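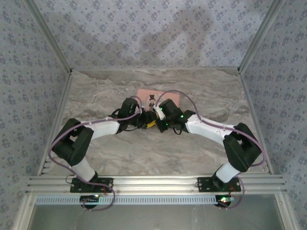

3.2 Why people keep small paper things

The first part of our study looked at what people throw away when they move house. In this section we turn to what they keep, and this was by far the most enjoyable part of the project for us. We had expected photographs, letters and perhaps a few school reports. We got those, but we also got bus tickets, seed packets, luggage tags, recipe cards in three handwritings, raffle stubs, and a great many plain cards with one or two words on them.

Our 40 households were split between two towns. Hurnosmont is an old market town where families tend to stay in the same house for decades, and Gravberg is a newer harbor town where most of the people we met had moved at least once in the last few years. In each home we asked one adult to bring out the place where small papers end up. We never had to explain the question. Every single person knew at once which drawer, tin or shoebox we meant, and most of them were laughing before they had it open.

We asked each person to pick items from that collection and talk about them for as long as they liked. The visits were planned for one hour. In Gravberg we mostly kept to that, while in Hurnosmont several ran into the evening and one ended with supper (a very good fish pie, and we are still grateful for it).

What counts as "small paper"

We use the term for any paper or card item that fits in one hand, was not made to be kept, and has been kept anyway. A birth certificate is small enough but was made to be kept, so it falls outside our group. A parking ticket from a wedding day falls inside it. Greeting cards gave us some trouble here, as they sit right on the line, and in the end we counted them only when the owner had kept fewer than half of the cards they received. Figure 4 shows a small pink card.

Size turned out to matter a great deal. Larger papers were nearly always filed, framed or folded into something else, but a small card can live in a wallet, behind a mirror, inside a cookbook or under the lid of a sewing box. It gets found again by accident, and people described these moments with real delight. One woman in Hurnosmont told us that she has never once gone looking for her mother's shopping list, yet she reads it several times a year because it marks the page for plum jam.

Sorting by story

We first sorted the items by type and learned very little. Tickets looked much the same in both towns, and so did recipes. Things became far more exciting when we sorted by the story told about each item, using a simple scale with 5 steps that we borrowed from our own pilot work in Cunden. At step one the owner has no idea why the item is there. At step five the owner can name the day, the people present and what was said.

Color was a surprise to us. Many owners described an item by its color before they said what it was: "the yellow one," "my green ticket," "that pink card from the dance." We had no column for color on our first record sheet and added one after the second weekend of visits. Memory for color was often wrong, too. One man spoke warmly for several minutes about a blue ferry ticket, opened the tin, and took out an orange one. He was thrilled by this, and so were we.

Items at step one deserve more attention than we could give them. Owners were strangely loyal to papers they could not explain. When we asked whether they might now throw such an item out, the usual answer was a firm no, and several people put it back in exactly the spot it had come from. A retired baker in Gravberg said that if he had kept it this long he must have had a good reason, and he was not going to argue with himself.

Limits of the visits

Our households all volunteered, and people who dislike clutter probably did not reply to our notice. We also visited mainly on a Sunday, when homes were full and relatives joined in. This gave us richer stories, though it became hard to say whose memory we were recording. In later visits we noted each speaker separately, and section 3.3 compares those records with the earlier ones.

Figure 4. Two arms meeting over a small pink card.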